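How to prepare a robot demonstration for an open day

12 shares
3 comments

In September our workshop in Elonthorpe opened its doors to visitors, and I was responsible for the robot demonstration. It was my second time. The first time I made many mistakes, so I wrote down everything I changed, and I put it in order for other people who must do the same work. We use two arms with grippers at one table, but most of the steps are also good for one arm.

Step 1. Choose a task that people know from home

The first year we showed sorting of metal pins. It worked very well and the visitors left after one minute. They could not tell if it was difficult or easy. This year my colleague Kristaps Ramanauskas proposed flower arranging. Everybody has put a flower in a vase, so everybody has an opinion about how it should go, and they stay to see if the robot agrees with them.

Choose one sentence that says what the robot will do. Ours was: "The robot takes one stem from the small bunch and puts it in the big one." If you need two sentences, the task is too long for an open day. Our full cycle took 14 seconds when it went well. A longer cycle is possible, but then you need a person who talks very well.

Step 2. Buy the material and test it before you promise anything

Fresh flowers are a problem. The stems bend, they drop water on the table, and after some hours of handling they are not nice to look at. Dried and artificial stems keep their shape and you can use the same ones all day.

Check each stem with your own fingers first. Hold it where the gripper will hold it and pull softly. If the head turns or pieces fall on the table, put it away. Feathery ones lose small parts at every grasp, so keep a soft brush near.

For the vases, take heavy ones with a wide mouth. Ours were light in the beginning, and the big bouquet pulled its vase over two times in the tests. I put 500 grams of dry sand in the bottom, and after this it stayed.

Step 3. Set the table so that both arms can reach

Put the vases near the middle of the table and leave free space on each side. The grippers need to come in from the side with the fingers open, and if there is a cup or a screwdriver in the way somebody will forget about it. Everything that is not part of the task goes off the table. 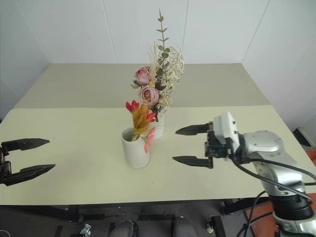
The distance between the two vases needs patience. If they are too close, the gripper touches the second bouquet when it closes on the first. If they are too far, one arm has to stretch and the movement becomes slow and ugly. Move one vase a little, run the cycle, move it again. When you are satisfied, mark the position of each vase with a pencil. Tape looks tempting, but visitors' children like to take tape off.

Think also about height. A tall stem in the back can hide the hand of the robot from people who stand on the wrong side. Walk along the line where visitors will be and bend your knees to see what a child sees.

Step 4. Make the visitor line

We put the barrier 700 millimeters farther from the table than the longest reach of the arms. Measure from the tips of the fingers, with the arm stretched, and follow your own safety rules if they ask for more. Put one colleague at the stop button, and this colleague does nothing else. He does not answer questions and he does not hold the microphone. Last year I tried to do both and it was a bad idea.

Step 5. Write the program with a slow mode

I used Janora for the sequence because I know it already. Any tool where you can save two speeds will do. I made one file for normal speed and one for slow speed. The slow one was more popular, which surprised me. People want to see the moment when the fingers close.

Add a waiting position between cycles where both arms stand still with the grippers open. It gives you time to put the stem back and to take a question.

Step 6. Prepare what you will say

Keep it short and say it before the movement starts. During the movement people look and do not listen. I said what the robot would take, where it would put it, and that it could fail. Then I was silent. When the gripper missed the stem, I told them it missed and we started again. Visitors were kind about this - one group even clapped more for the second try.

The questions I heard most often were how much it costs, how long I needed to teach it, and if it can wash dishes. Have an answer ready for each of them.

Step 7. Keep a log during the day

Ms. Siliņa from the front desk counted 455 people at the door. At the table I wrote only the time and the problem, for example "11:20, stem slipped, left gripper." In the evening I could see that most of the slips came before lunch, when I was still putting the stems back too deep in the vase. After I left them higher, it was much better.

Our stems and vases are now in a box with the label Leker, after the old name of the room. If you want to borrow the box for your own open day, write to me a few weeks before, and please return the sand too.

3 comments - 12 shares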